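Report on a Visit to the Plitanier Manipulation Laboratory, Groter

The department was invited to view the laboratory's current work on two-armed handling of small objects. The visit was arranged through our exchange programme with Groter, and 11 members of the teaching and technical staff attended. This report sets out what was presented to us and is intended for colleagues who were unable to travel.

The morning began with a short talk on the research question. The Plitanier group studies how a pair of robot arms can learn a tidying task from recorded human guidance, without a programmer writing out each movement. The chosen task is modest. Binder clips are placed on the floor of an enclosed workspace, and the arms must put them into a tray. Clips are awkward things to pick up. Their wire handles swing, the bodies are smooth, and a clip lying flat offers the fingers very little to hold.

The method is known within the group as Orel. An operator guides the arms through the task while the joint positions and the camera views are stored together. A network is then trained on these records to predict a short run of movements from what the cameras show, and it makes a fresh prediction before the run is finished. The training set shown to us contained 200 recorded attempts.
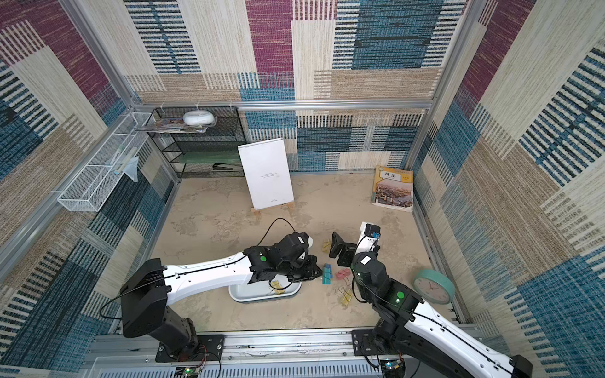 Why are two arms used for a task that one arm could perform?
Each arm reaches its own side of the workspace more comfortably, and the group wishes to study how the work is shared. With a single arm there is no question of sharing, and the harder part of the research would be lost.

Our hosts then explained how the recordings are prepared. Attempts in which the operator hesitated for a long time are kept, contrary to the practice of several of the teams our staff have worked with. The view at Groter is that hesitation often comes just before a correction, and that corrections are what the network most needs to learn. Pauses at the start and end of each attempt are removed. A member of our party asked whether this made the recordings less useful for timing studies, and it was agreed that it did. The full recordings are stored separately for that purpose.
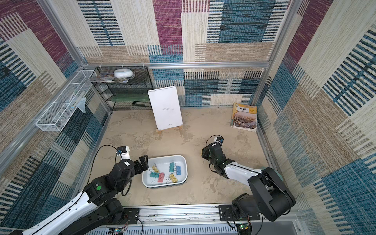 The same care is taken over the layout of each attempt. The starting places of the clips are drawn from a list, so that a later trial can be repeated with the same arrangement. Surrounding objects are changed between sets of trials, as is the covering on the walls, in order to discover whether the network has learnt the task or has merely come to depend on its background.

After luncheon we were given the results. The group compared Orel with an earlier method, named Yu, which predicts one movement at a time. Both were given 40 trials under the same conditions. Yu failed to clear the floor in 13 of them, most often when a clip lay close to another and the gripper closed on both. Orel failed in 11. The group described the difference as small and did not claim more for it than that. They placed greater weight on the manner of the failures. Under the earlier method an arm would often stop above a clip and remain there, whereas under Orel it generally tried again from a slightly different angle.

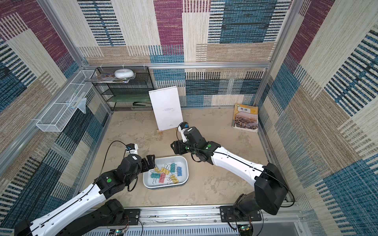 Yuxi Fang
Visits Co-ordinator and Senior Lecturer in Automation

Discussion turned next to the division of labour between the arms. Nothing in the training tells the network which arm should take which clip. It follows the habits of the operators, and these differ. One operator favoured the nearer arm in every case, while another used the right arm whenever possible. The group is now considering whether the records should be sorted by operator before training, or left mixed as they are at present.

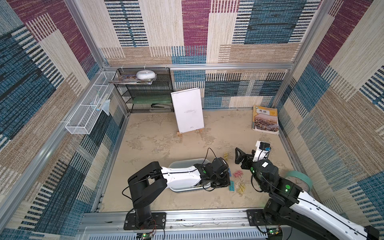
The placing of objects was the subject of the last session, and it produced the liveliest exchange of the day. Our hosts hold that the order in which clips are collected matters a good deal, as each removal changes the space left for the fingers. Five clips spread over the floor between the two grippers, with a yellow one lying just left of the right gripper and a pink one a little lower, already allow many possible orders. The network is not given a preferred order, and its choices are compared afterwards with those of the operators. Our technical staff suggested that a fixed order be tested as a further comparison, and the group undertook to consider it.

The department wishes to record its thanks to the laboratory for a full and open account of its work. A return visit has been offered, and staff who wish to receive our guests in their own teaching rooms should inform the Visits Co-ordinator in writing. Copies of the slides are held in the departmental office.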